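Home | Clubs | Kids' Corner | Ask Us

How our robot learns to tidy up

Hi from the Carka robot club! We have a robot with two arms, and it lives inside our computer. A simulator is kind of like a video game where you write the code for the player. Our robot's job is to put stuff on a purple shelf, and wow, that's hard!
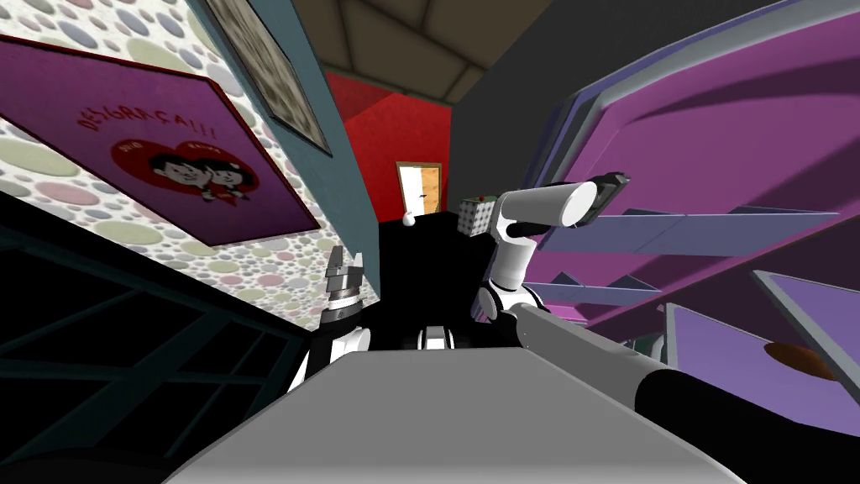 Zomari asked if a pretend robot can really learn anything. Sure it can! It has practiced 187 times so far, and each try takes around 60 seconds.

Every joint gets its own number, so we change one, press run and watch (my favorite part).

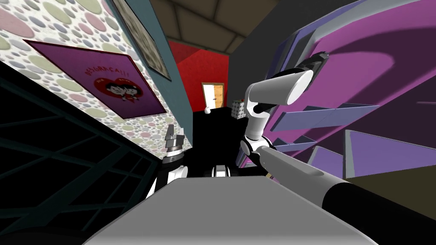

Next we want both arms to take turns. The contest is in May, so wish us luck!

3 shares | 2 comments

Acuña: Can I join if I've never coded?

Sestard: My class wants to try this too!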